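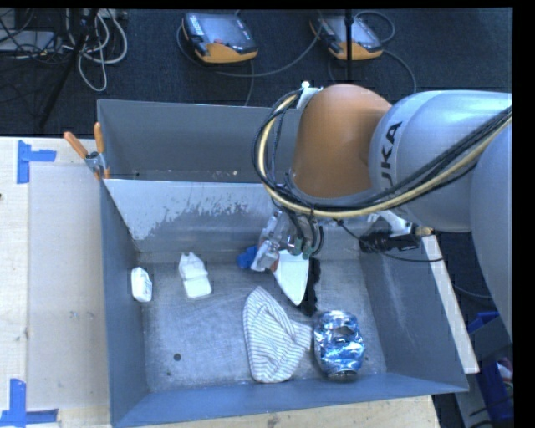 Bin Keeper and Packing Assistant (full time), Ukura Small Goods, Radcombe

Ukura is looking for a person who will take care of our metal bins and of the small goods which pass through them. The position is in our packing hall in Radcombe. It is a permanent position, on the day shift, with start in March or earlier if you are free.

About us

We pack small household and bathroom goods for other companies: bottles, little boxes, jars, refill packs and similar items. Our two oldest customers are Bovetti and Kuusk, and for them we also handle the goods that come back from shops. At the moment we keep 1413 different articles in the hall. Most of them are light and fit easily in one hand.

The goods wait in sheet metal bins before they are packed. The bins have sloping walls and a sloping divider between the front and the rear compartment. They are not new. The floors are scratched, the dividers have scraped places, and small crumbs of packaging like to stay at the bottom. We do not expect you to make them beautiful, but we do expect that they are clean enough for a product which a customer will put on a bathroom shelf.

Your tasks

You will empty, wipe and check the bins at the change between two orders. This includes the rear compartment, which is easily forgotten.

You will fill the bins according to the order sheet and compare the article with the label. Many of our containers are white and look much alike from a distance, so please read the print on them also when you feel sure.

You will take out items with dents, open caps or smeared labels and put them on the returns shelf with a note. A short note is sufficient, for example "cap loose" or "label scratched."

You will pack finished orders in cartons, with paper filling, and bring them to the loading door.

You will write down in the bin book which bins were cleaned and which have a sharp edge or other damage. We have 274 bins in use and each of them has its own line in the book.

On Friday afternoon the whole team cleans the hall together. You will take part in this too.

What we wish from you

You can stand and walk for most of the shift and can lift a full carton to waist height. You see small differences between similar things and you do not get bored quickly by them. You can read order sheets in English. Your spoken English does not need to be perfect. In our team we speak several languages at home, and we are used to repeating a sentence when it was not clear.

Experience in a warehouse, a pharmacy, a store or a kitchen is welcome. It is not a condition. We had good colleagues who came directly from school, and also one who came to us after a long career in a library.

Please tell us in your application if you have an allergy to perfume or cleaning products. Some of the returned bottles leak, and we would like to discuss with you which part of the work is suitable.

What we offer

A shift is 8 hours, Monday to Friday, with a paid lunch break. There is no night work. You receive safety shoes, gloves and work clothes from us, and you may choose the gloves yourself from the ones we have, because hands are different.

The training takes 7 days. During this time you work beside Kyung-tae Kong, who leads the packing team, and you do not fill bins alone. The training is paid with the full wage. The exact wage depends on your experience and we will tell it to you on the telephone before you come to the interview.

There is parking behind the building and a bus stop at the corner. The lunch room has a refrigerator, two microwave ovens and a window to the garden side.

How to apply

Please send a short letter and a list of your previous jobs to Siiri Kalniņš in the Ukura office. A photograph and school certificates are not necessary. You may also bring the papers personally to the front desk in Radcombe in the morning. If you prefer to write by hand, this is fine, only please write your telephone number clearly.

In the letter we would be glad to read when you could start and whether you have done work where order and cleanliness were important. One page is enough.

We invite suitable persons to a visit in the hall. It takes the better part of a morning. You will see the workplace, clean one bin and pack one order together with us, and afterwards there is time for your questions. Please come in closed shoes and without rings or loose bracelets.

Applications are accepted until August 27, 2026. Everybody who writes to us will receive an answer, also if we have chosen another person.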